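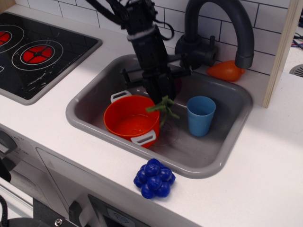

3.2 Play kitchens in the home

The questionnaire went to families with a child between two and five years old in Drindero. We received 416 completed forms. Of these, 178 reported a play kitchen in the home, and the rest of this section deals only with that group. Families whose child used a play kitchen at daycare or at a relative's house were left out, as parents could rarely say what was in it.

Parents were asked to list the play food the child had and to write down the word the child used for each piece. We did not supply a checklist. An earlier version of the form had one, and parents tended to tick every item on it, including some their child did not own.

Fruit was named more reliably than vegetables. Bananas and apples were given their usual names by almost all of the children. Eggplant was a different matter. Many parents wrote "plum" or "the purple one" next to it, and a few left the space blank. Leafy greens were most often called "salad," whatever plant the piece was meant to be. Several parents noted that they were not sure themselves. We coded these answers as "general name" and kept them apart from wrong names, following the scheme in Section 2.4.

Cookware was simpler. "Pot" was in common use by age three. "Lid" came later, and "colander" hardly appeared at all.

Figure 3. Orange toy pot with two white handles, holding a purple eggplant and a green vegetable. A light blue cup stands to the right of the pot in the gray sink basin.

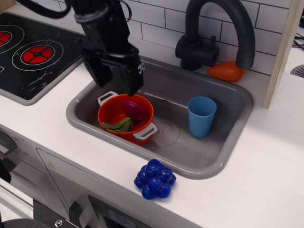 Hämmerli College – Department of Child and Family Studies

3.3 Where the food is kept

We had expected most play food to be stored in a basket or a drawer. In 95 of the homes with a play kitchen, parents said the food was usually left in the toy sink or in a pot. The pot and the vegetables in Figure 3 are of the general kind that parents described, though colors and sizes varied widely from one set to the next.

Storage place matters for our purposes in one way. Children whose food was left out in the kitchen were reported to name more of it without being asked. The difference held for both age groups, but it was small among the older children, and we would not want to make much of it. Parents who see the food every day may also hear more of what is said over it.

Mixed sets were common. A family might have a Sernari kitchen, cookware from Lostix, and vegetables handed down from an older cousin. This made it hard to compare brands, and we dropped the comparison we had planned. It also meant that a child could own two pieces that stood for the same vegetable and looked little alike. Parents reported that the child often gave these two separate names – one family had a "soup pepper" and a "big pepper" – and kept to them over time. We counted such pairs once, under the name used more often. 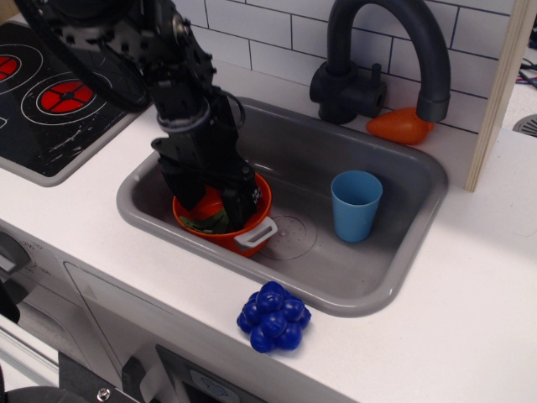
3.4 Limits of the parent reports

All of the naming data come from parents, and no child was tested directly. Parents may remember funny names better than ordinary ones. The forms were also filled out in July, when daycare attendance in the district is low and children spend more time at home, so the amount of kitchen play reported may be higher than in other months. A follow-up with the same families is planned for the winter.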